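**Ticket 861: Replacement hand and wrist camera, household robot station**
**Opened by:** Yaneth Guzmán, Purchasing
**Assigned to:** Issa Bitar, Robot Operations
**Priority:** Normal
**Status:** Waiting on approval
**Opened:** 17/10/2024

### Request as submitted

Purchasing has received two requests from the household robot station, one for a spare hand and one for a second wrist camera. The requests were sent separately and name different suppliers. Before either is forwarded for approval, the station is asked to confirm the following:

- whether the two items depend on each other
- whether the present mounting plate can be kept
- whether any part of the cost can be moved to the February budget

The amount left in the equipment line for this period is $1,499. The spare hand alone exceeds it.

### Log

**Entry 1, I. Bitar**

The requests were written by different shifts and should have been combined. I have closed the second one and moved its contents here.

The hand is quoted by Bulesska. The camera is quoted by Tomonia at $192, cable included. The items do not depend on each other. The camera attaches to the wrist and stays in place when the hand is changed.

**Entry 2, Y. Guzmán**

Thank you. Please state what happens if the hand is not purchased until February. The approval form requires an answer under "effect of delay," and "work will be slower" was returned to us the last time it was used.

**Entry 3, I. Bitar**

The station has one hand for each arm and no spare. If a finger linkage fails, that arm is out of service until the part comes back from repair. Two-handed tasks would stop. One-handed tasks, including the shoe rack work, could continue on the other arm, although the task list would have to be rewritten for it.

Under the current plan the shoe rack task runs through the end of the period. The laundry task follows it and needs both hands.

**Entry 4, S. Bogdan, Maintenance**

I was asked to comment on wear. The finger covers are a supply item and should not be included in this request. We stock them under the general account. The wrist linkages are the part of concern. They are not sold singly, and Bulesska will only repair them at its own bench. Shipping each way is charged to us.

I recommend that any quotation for a spare hand state the repair terms in writing. The quotation now attached does not.

**Entry 5, T. Stanciu, Facilities**

Two points for planning purposes.

1. A second camera means another powered device at the station. Please confirm the load on the existing power strip before the order is placed. A wall outlet can be added, but the work must be scheduled and is charged at $200.
2. Cables at the station should be routed away from the walking area. Cable covers may be ordered through Facilities at no charge to the project.

**Entry 6, Y. Guzmán**

The outlet charge was not in either request. With it, the camera portion comes to $392, which the equipment line can carry. Please confirm whether the outlet is needed.

**Entry 7, I. Bitar**

Confirmed as needed. The cable covers have also been requested.

I asked Pruvico for a comparison price on the hand. Their model would require a different mounting plate and new calibration, and they could not give a delivery date. I do not propose to continue with them.

**Entry 8, F. Sârbu, Budget Office**

The division of cost is acceptable in principle. The camera and the outlet may be charged to the current period. The hand must be entered in the February request with the following attached:

- a revised Bulesska quotation showing repair terms
- the answer given in Entry 3, copied to the form in full
- a short statement of the work in progress, with photographs, so that reviewers outside the department can see what the equipment is used for

The form should be sent to the Căpraru building office and not to me directly.

**Entry 9, I. Bitar**

Photographs for the February request follow. The first is of the shoe rack task, with the hand at the upper shelf beside the cream slippers. The second is a close view from the wrist.

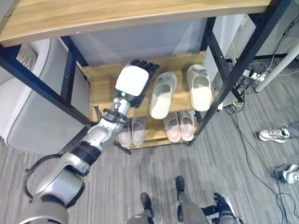
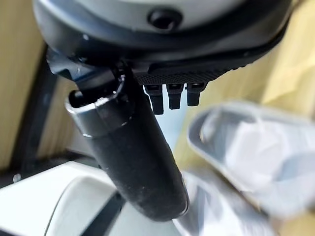 *Reading time: 3 minutes*

**Entry 10, F. Sârbu**

Received. The photographs are sufficient. Please add the name of the task to the first one, as reviewers will not have the task list.

**Entry 11, Y. Guzmán**

The order for the camera has been prepared and is awaiting signature. The outlet work has been entered with Facilities under a separate number. This ticket will stay open until the revised quotation is received from Bulesska.

**Next action:** I. Bitar to obtain the revised quotation and forward it to Purchasing.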